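Lirkmont歌唱赛常见问题：投票、评审、出场顺序，以及那些不太像话的解释
最后更新：2021年10月10日
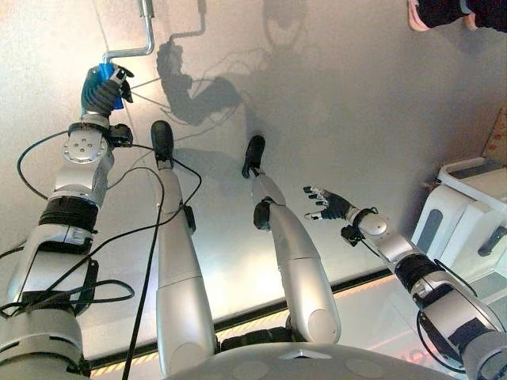 九月决赛之后，信箱里的问题比平时多了好几倍，其中一大半问的是同一件事：Igor Brzozowska到底是不是被“做”下去的。先把话放在前面，本站没有内部渠道，也不认识Hellden电视台里任何一个能看到原始票数的人。我们能做的，就是把公开的规则读一遍，把电视台说过的话和它做过的事放在一起比对，然后告诉你哪些地方我们不信，以及为什么不信。如果你想要的是一份能发到群里证明黑幕的证据，这一页会让你失望。如果你觉得一切都很公平，这一页大概也会让你不太舒服。

问题按主题排，没有按重要程度排。有几条是老问题，答案改过，改动的地方在文末列出。

一、投票

观众票到底占多少？

规则写的是一半。观众票一半，评审票一半，加起来决定名次。麻烦在于，“一半”说的是分数总量，跟影响力是两码事。评审的分数是逐人打出来再汇总的，四十个人（按规则书的写法是40名）口味接近，分数很容易集中到两三首歌上；观众票按比例换算成分数，分布要平得多。两边总量一样，可是集中的那一边自然更能拉开差距。今年评审第一名和第二名之间的空当，比观众票前几名之间的空当加起来还大。你可以说这是巧合，连着几届都是这样的话，我就不太愿意用这个词了。

有人提议观众票改成六成。我对这个提议没什么热情。换算方法不动，多给一成只会让直播最后那段报分显得更惊险一点，这恐怕也是电视台愿意讨论它的原因。

为什么投票要花钱？免费投不行吗？

电视台的说法是收费可以防止刷票。这个说法每年都出现，每年都没有人追问：一个愿意刷票的人，难道会被一条短信的钱吓住？收费能挡住的是随手投一票的普通观众，挡不住有组织的粉丝团。要防刷票，办法是限制每个号码的投票次数，而且要真的执行。次数限制规则里有，执行得怎么样，没有人公布过。

至于钱去了哪里，规则书里有一句“用于节目制作及相关支出”。“相关支出”这四个字能装下很多东西。我写信问过两次，第一次没有回，第二次回了一封感谢我关注节目的信。

用Ho投票和用短信投票，权重一样吗？

Ho是从上一届开始接进来的手机投票应用。按规则，两种渠道的票合在一起算，一票就是一票。我倾向于相信这一点，理由很朴素：做两套权重需要有人去设计、有人去签字，太容易留下痕迹。

我不放心的是另一处。Ho的投票页面上，参赛歌曲的默认排列顺序和出场顺序不一样，没有说明按什么排。有几位读者把自己手机上的页面发过来，顺序彼此也不同。如果是随机的，那很好，写明随机就行了，一句话的事。现在什么也不写，就别怪大家猜。

我的票显示“已提交”，但没有收到确认，算不算？

不知道。“已提交”和“已计入”在Ho的界面里是两个不同的状态，帮助页只解释了前一个。短信渠道会回一条确认，没收到确认的通常不扣费，也就是没有计入。Ho这边我建议你去看账单。如果扣了钱又查不到记录，写信给客服，并且把往来邮件留着。去年有读者成功要回了钱，花了很久，到最后对方也没承认出过问题，退款理由写的是“客户关怀”。

Valtard是做什么的？它算独立机构吗？

Valtard负责计票和核验。直播里主持人会转向一位拿着信封的先生，问结果是不是已经确认，他会点头，全场鼓掌。这就是观众每年能看到的全部核验过程。

它独不独立，取决于你怎么理解这个词。它不是Hellden的子公司，这一点查得到。它的费用由Hellden支付，这一点也查得到。付钱的人和被核验的人是同一家，这在很多行业里都是常态，本身说明不了什么。但我觉得，既然节目把“独立核验”四个字打在屏幕上，就应该同时把核验报告放出来。到目前为止放出来的是一张声明，声明的意思是核验已经完成，结果没有问题。要求观众相信核验，凭据是核验方说核验过了，我实在看不出这比直接说“相信我们”多了什么。

半决赛的票数为什么不公布？

官方理由是怕影响决赛的投票。决赛之前不公布，这个理由讲得通。决赛之后还不公布，这个理由就失效了。后来理由换成了“保护未晋级歌手的感受”。我问过几位未晋级的歌手，愿意回复的那几位都想知道自己差多少票。感受保护得很周到，就是没问过被保护的人。

二、评审

40名评审是怎么选出来的？

规则书：由“音乐及相关行业专业人士”组成，由制作方邀请，名单在决赛后公布。今年的名单确实公布了，放在网站上一个要点四次才能到的地方，我在这里谢谢他们。

名单看下来，作曲和制作人占多数，电台的人不少，现役歌手很少，舞台导演一个也没有。考虑到评审的打分标准里有一项明写着“舞台呈现”，没有一个做舞台的人来打这一项，我觉得有点奇怪。做电台的人对舞台有什么专业判断，我愿意听，还没听到过。

评审打分是看直播还是看彩排？

看前一晚的带观众彩排。这件事很多观众不知道，每年都有人因为直播当晚某位歌手唱破了音，而评审分照样很高，就认定有猫腻。评审没听到那个破音，他们的分前一晚就交上去了。

Yen-ting Lam作为今年评审团的发言人，在赛后的访谈里为这个安排辩护，说彩排打分可以让评审不受现场气氛影响。我对这个说法保留意见。彩排那晚同样有观众，同样有人喊，气氛一点也不缺。真要排除气氛，可以给他们听录音。真正的原因更可能是直播里来不及收分，这个原因并不丢人，大可以照实讲。

评审之间可以讨论吗？

规则不许。规则同时又安排他们坐在同一个区域，共用一个休息室，中场还有茶点。我不认为有人在茶点桌旁边密谋，密谋也不需要茶点。可是几十个同行坐在一起看完一整晚演出，一句评论都不说，这我不信，你也不会信。口味就是这么传染的，谁叹了一口气，谁翻了一下节目单，旁边的人都看得见。想认真执行“不得讨论”，就把人分开坐，让他们在家看信号也可以。

为什么不公布每位评审的单独打分？

据说是怕评审受到骚扰。这个顾虑我承认是真的，今年有几位评审的社交账号确实很热闹，有些留言非常难看，本站不会转载，也请你们别去添乱。不过匿名公布是可行的：一号评审到四十号评审，只给编号，不给名字。这样既看得出有没有人给分反常，也不会有人挨骂。这个方案我们提过，得到的答复是“会纳入考虑”。考虑了两届。

某位评审跟某位歌手合作过，这合规吗？

看合作发生的时间。规则要求评审申报近期的合作关系，“近期”没有定义。在一个这么小的圈子里，要找完全没有合作关系的专业人士确实很难，找得到的多半也不够专业。我不主张一刀切。我主张把申报内容跟名单一起公布，让观众自己掂量。现在申报了什么、有没有人申报，全都看不到，那申报这个动作就只剩下动作了。

三、出场顺序

出场顺序是抽签决定的吗？

一半是。歌手抽的是上半场还是下半场，具体第几个由制作方排。制作方的说法是为了节目流畅，避免连着三首慢歌。

慢歌连着放确实难看，这个我服气。但制作方手里的那部分自由，远远超出了避免三首慢歌所需要的程度。把谁放在广告后面第一个，把谁放在全场最后一个，都是他们定的。我也翻过好几届的顺序，热门歌手被排到第二个出场的次数，少得让人起疑。起疑归起疑，样本太小，我没办法拿它当证据，请转发这一段的人也别当证据用。

第二个出场真的拿不到冠军吗？

“死亡二号位”这个说法在歌迷里流传很广，算得上半个迷信。比较谨慎的讲法是：早出场的歌到投票时已经过去很久，观众印象淡，这一点大家都有体会。可是二号位上坐着的往往本来就是制作方不太看好的歌，所以它成绩差，到底是位置害的还是歌本身害的，分不清楚。要分清楚，就得全抽签排上许多届。制作方当然不会为了满足我们的好奇心去做这个。

Dineo Mokgethi最后一个出场，是不是故意捧她？

她抽到下半场是抽签，排在压轴是制作方排的。所以“故意”这两个字有一半成立：有人故意把她放在那里。至于放在那里是为了捧她，还是因为她的舞台装置拆起来太费时间，后面最好别再接节目，两种解释都说得通。舞台导演Alun Voyle接受采访时用的是第二种解释，他说那套升降台阶撤下去要比别的布景慢得多，中间的空白连一条歌手短片都盖不住。

我去看过彩排，那套台阶撤得是慢。但我也想提醒各位，用什么样的布景是事先报批的，报批的时候就知道它慢。先批准一个只能放在最后的布景，再说它因为布景只能放在最后，这个圈绕得挺顺。

我个人认为她唱得很好，冠军给她我没有意见。唱得好和程序有毛病可以同时存在，请不要每次谈程序就默认是在骂歌手。

四、演唱与舞台

歌手是真唱吗？

主唱必须现场唱，这是硬性规定，我也没有发现谁违反。争议在和声。从上一届起，规则允许使用预录和声，限制是不得“替代主唱声部”。这条限制写得很宽。副歌里预录和声叠四层，主唱在最下面唱一条线，技术上他没有被替代，你家电视机里能不能听见他是另一回事。

赞成预录的人说这样省钱，小制作也能有大声响。小制作今年的声响的确大了，大制作的声响更大，差距还在原地。省下来的伴唱人员名额，多数队伍拿去换了舞者，费用一分没少。

怎么分辨预录和声和现场和声？

普通观众基本分辨不出来，那些声称一听就知道的人我建议你不要太当真。可以留意的有：台上根本没有别人张嘴，却出现了几个声部；主唱换气时底下的声音一丝不动；彩排和直播的和声连呼吸都一模一样。第三条最可靠，前提是你两场都录了音。

我主张在字幕里标注哪些歌用了预录和声，就像标注作词作曲一样。电视台说会分散注意力。一行小字分散不了什么注意力，那几条横着飞过去的赞助商字幕倒是挺能分散的。

舞台效果越来越像广告片，这对歌有好处吗？

得看歌。Alun Voyle这几年的路子是镜头设计先行，歌手按机位走，走错一步整个画面就散。好的时候非常好看，Dineo Mokgethi那三分钟里镜头没有一处是多余的。坏的时候，歌手像在一个很贵的停车场里找出口。今年有三首歌我看第一遍时完全没记住旋律，关掉画面再听一遍才发现写得不错。

常有人跟我说电视节目就该为电视服务，现场观众是陪衬。行，那请在卖票的时候把这句话印在票面上。

Igor Brzozowska为什么临时改了舞台？

他第一次彩排用的是投影方案，到带观众彩排时撤掉了，换成了一束顶光和一把椅子。公开的说法是“艺术上的重新考虑”。私下有各种说法，投影设备出故障，版权没谈拢，跟导演吵了一架，每一种都有人拍着胸口担保。我手上没有一种能落实。

能确定的是改动发生在评审打分之前，所以评审看到的就是椅子版。说评审看的是投影版、观众看的是椅子版因此两边分数对不上，这个流传最广的说法是错的，请不要再发给我了。他观众票高、评审票低，这个差距该用别的原因解释。我自己的猜测很无聊：那首歌的结构太老派，做制作人的不待见，听众喜欢。

五、阴谋论专区

Igor Brzozowska是被黑幕做掉的吗？

我没有看到证据。支持这一说法的材料我收到过很多，大致是三类。第一类是截图，截的是Ho在投票关闭后页面上仍然显示的热度排名，他排第一。热度排名统计的是什么，应用里没有写，有可能是点击，有可能是搜索，没有理由当成票数。第二类是“我身边的人都投了他”。我身边的人也都投了他，我们身边的人都是看这个网站的人。第三类是报分时主持人的表情。主持人在那一刻耳机里有导播在说话，他对着什么露出那种表情我不清楚，多半是广告时间又不够了。

反过来，电视台也拿不出让人放心的东西。原始票数不给，核验报告不给，评审单项打分不给。在这种情况下有人往坏处想，责任不全在歌迷。

冠军是不是早就定好的？

如果早定好了，今年的报分环节就不会出那么大的纰漏：大屏幕先亮了错误的分数，又灭掉，主持人干讲了好一阵子。提前定好的东西不至于排练成这样。当然也有人说纰漏是故意演出来的，好让大家以为没有定好。按这个思路走下去，任何事都能证明任何事，我就陪到这里了。

赔率那么准，是不是有人泄露结果？

今年的赔率并不准，大家只记得最后一天的赔率。赛前一个月排在第一的那首歌最后连前十都没进。最后一天的赔率参考了彩排反应，彩排有观众，观众有手机，这种“泄露”每届都有，属于正常流通。如果哪天赔率在没有任何公开消息的情况下突然大变，那才值得看一看。

本站被人收买了吗？

评论区每年都问，一派说我收了Hellden的钱，一派说我收了Igor Brzozowska唱片公司的钱。两边的钱我都没见着。广告位长期空着，有意者请看页脚。

六、去现场

现场有多少座位？为什么永远买不到票？

Lirkmont的那个演播厅是791个座位，其中公开发售的是600张，其余的归赞助商、参赛团队和电视台自己人。票一开卖很快就没了，这个不奇怪，厅小。奇怪的是每年直播里总能看到前排有成片的空位，而且都在不公开发售的那一块。有人拿着赠票不来，有人想买票买不到，电视台每届都说下一届会设候补。候补制度我等到现在。

站在前面的观众是花钱请的吗？

台前站立区有一部分是歌迷会的名额，要求穿得鲜艳、带旗子、能站得住，不付报酬。“请”算得上，“花钱”没有。他们会被要求在指定的时候挥旗，也会被要求在指定的时候别挥，这就是电视。反感的人可以买后排，后排没人管你，视野也差。

看彩排值不值？

带观众的彩排票便宜得多，演的内容一样，缺的是报分。报分用的是假结果，由工作人员念，常常念得比真的好笑。对只想听歌的人，我一直推荐彩排，何况这还是评审真正打分的那一场。你在彩排喊得再响也影响不了结果，理论上。

场馆的音响有改善吗？

电视台宣布更换了设备。我坐在左侧后排，低频糊成一片，人声要靠猜；同去的Kuldeep Ahuja坐在正中，他觉得比以前清楚很多。我们两个为这件事在回程车上争了一路。综合起来可以得出的结论大概是请买中间的票。

能带专业相机吗？

不能带可换镜头的。手机随意，直播时请把屏幕亮度调低，后排的人会感谢你，前排的人从来不调。

七、参赛与选曲

37首歌是怎么从投稿里选出来的？

由一个初选小组听完全部投稿，选出37首进半决赛。投稿总数没有公布，初选小组的名单也没有公布，只说是“电视台内部及外部人员”。世界上的人可以划分为电视台内部和外部，所以这句话没有错。

要我挑整个赛制里最不透明的一步，我挑这里。大家每年盯着决赛那几分吵，其实绝大多数歌在没人看得见的地方就出局了。投稿规则说是匿名听，歌手姓名不显示。可是样带里的声音没有办法匿名，圈内人听两句就知道是谁。每届入围名单里老面孔的比例，也不太像盲选的结果。

没有唱片公司能投稿吗？

能。规则欢迎独立音乐人，入围名单里每届也都有一两位。我数不清投稿的独立音乐人有多少，所以没法说一两位算多还是少。想投的人请照投，成本就是一份样带和一张表格。请仔细读授权那几条，里面有一款把现场录音的使用权给了电视台，期限写得非常长，最好找懂合同的朋友看一眼。

歌可以提前发表吗？

在规定日期之前不行，片段也不行。这条规则执行得时紧时松。有小歌手因为多年前在咖啡馆唱过一段、被人传到网上而被要求写说明，也有名气大的在自己的直播里哼了整段副歌，没见下文。电视台说两件事性质不同。怎么不同，没有细讲。

入围歌手有补贴吗？

有一笔固定的，数额在合同里，歌手不能对外说。愿意跟我谈的几位都表示不够做一个像样的舞台，缺口由公司补，没公司的自己补。这跟前面说的布景报批连起来看，压轴位置最后会落到什么样的队伍手里，各位自己想。

八、关于本站

你们为什么总是说坏话？

好话有官方账号在说，人手充足。我从头到尾看了这么多届，每年决赛夜照样推掉所有安排，厨房里备好吃的，拿着自己画的打分表坐在电视前。不喜欢的东西我懒得写这么长。

打分表可以下载吗？

可以，在资料页。今年的版本有一处错误，第二场半决赛少了一行，已经补上，谢谢来信指出的各位，共有很多位。

我发现页面上有错，怎么联系？

用页脚的表单。请写明是哪一条，附上你的依据，规则书的条款号最好。“大家都知道”不能算依据。语气随意，骂人的信我也看，只是回得慢。

可以转载吗？

可以，请整条转，别只截一句。上一版里“我没有看到证据”后面那段被人剪掉，前一句配上一张笑脸，成了本站为电视台站台的铁证。

这一版改了什么？

更正了评审打分的时间，旧版写成直播当天下午，应为前一晚。增加了Ho投票状态的说明。删去了关于评审茶点内容的一段，那段是听来的，没有核实过，而且有人来信说根本没有三明治。“死亡二号位”一条重写，旧版的语气比证据硬。Valtard的声明更新后我重新读了一遍，跟去年那份相比换了年份，相关回答维持原样。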